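Fehr Club Goal Set: Equipment Review

Published 11 December 2023

The Jestumau District Football League supplies approved goals to member clubs for youth and small-sided matches. This review covers the Fehr Club Goal Set, which the league office placed at the Grirside ground in June and has had in regular use there. The set consists of two aluminum goals, two nets, a bag of clips and four ground anchors.

Assembly is simple. The posts lock into the crossbar with a spring button, and no tools are needed. The instructions are printed on a single sheet and are clear, although the step for the rear bar is shown in a very small drawing. Staff put up one goal in 11 minutes on the first attempt.
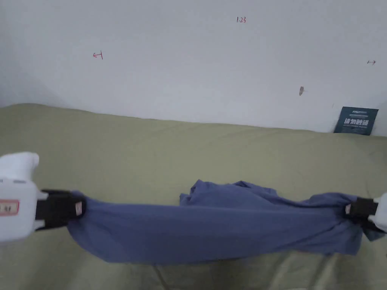 Grirside's under-12 coaches asked that the review record their view of the clips, which they consider too stiff for cold hands and too easy to lose in long grass. They would accept a heavier bag in return for clips fixed to the posts.

The league office shares this concern. Each goal uses 28 clips, and the set comes with no spares. Replacements may be ordered from the supplier, but only in full bags.

The frame performed well in play. The crossbar stayed level, and the welds at the rear corners showed no cracks at the end of the review period. A ball striking the post rebounds cleanly, as players would expect from a full-size goal.
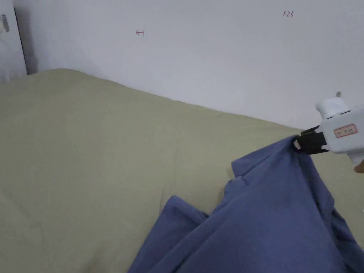
Stability depends on the anchors. On firm turf they held without movement. On the lower field, where the ground is soft after rain, one anchor worked loose during a match and had to be reset. Clubs playing on similar ground should buy the longer anchors, which are sold separately.

The nets are adequate. The mesh is even and the corners are reinforced, but the bottom edge is slightly short and leaves a gap behind the left post. The Brunico net, already held by several member clubs, fits the same frame and closes the gap.
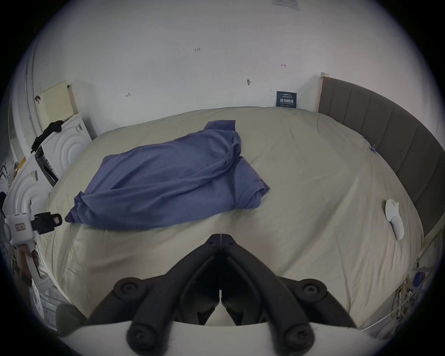 The set was priced at 3,072 when ordered, with delivery included. The previous league model cost 1,000 less but had to be carried by four adults. Two can move a Fehr goal safely.

Storage requires some planning. The posts do not fold, and the carrying bag is too narrow to take the net once it has been used.

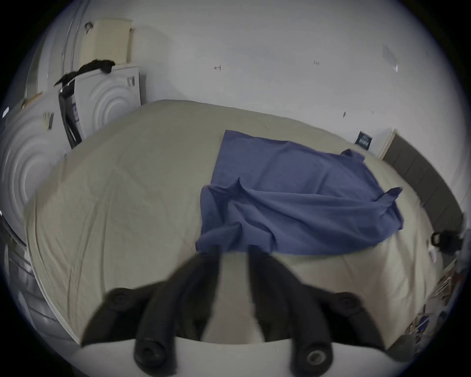

Clubs with limited storage should therefore measure the length of their equipment room before placing an order.

The Fehr Club Goal Set is approved for league matches up to and including the under-14 age group. Approval is subject to the use of all four anchors and to an inspection of the frame before each match. Order forms are available from the league office.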